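Flimitz brings the Astow winter boot to Canadian stores, with a new lining of recycled wool

For immediate release
11/7/22

Flimitz, the maker of footwear for cold and wet places, announces today the arrival of the Astow, an ankle-high winter boot for men and women. The boot is available from this morning in 47 shops across Canada and in the company's online store.

The Astow is the first Flimitz model in which the lining is made from recycled wool. The wool is collected as cutting waste from knitting mills, sorted by colour, and spun again together with a small part of new fibre for strength. It comes in three natural shades, grey, oat and dark brown, and it is not dyed. Customers who know our older boots will notice that the new lining is thinner at the ankle and thicker under the foot, where the cold of the pavement is felt the most.

The upper is full-grain leather, waxed by hand before the boot leaves the factory. The sole is a soft rubber compound named Moen, which our company has developed over two winters for icy sidewalks and wet station floors. The tread is open and quite deep, so that snow can fall out of it while walking. When the sole is worn it can be replaced, and Flimitz offers this service by mail for the price of $47.
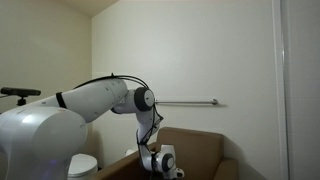
Robotic arm with white casing.

Before the launch, the Astow was worn through one full winter by 1012 customers who answered our invitation. They were asked to wear the boot as they would wear any other, to work, to the skating rink or for shovelling the driveway, and to send us their remarks in March. Of these customers, 781 wrote that they would choose the same boot again. The most frequent complaint concerned the laces, which were too short for people with a high instep. The laces have been made 10 centimetres longer in the model which is now sold.

A second remark was about the heel loop. Many wearers found it too narrow for a gloved finger, and it has therefore been widened. The colour of the stitching was also discussed with much passion, but here the opinions were so divided that we have left it as it was.

The Astow is offered in black, chestnut and forest green, in whole and half sizes. A wide fitting is available in black only, and the chestnut will follow in this fitting when the second production is delivered. The recommended retail price is $289. A tin of the wax used in the factory is included with each pair.

Together with the boot, Flimitz presents the Listside, a low slipper made with the same recycled wool and a thin leather sole. It is meant for the house and the cottage, and it folds flat for travelling. The Listside costs $79 and is sold in the online store only.

Samples for photography and product images in high resolution can be requested from the Flimitz press office.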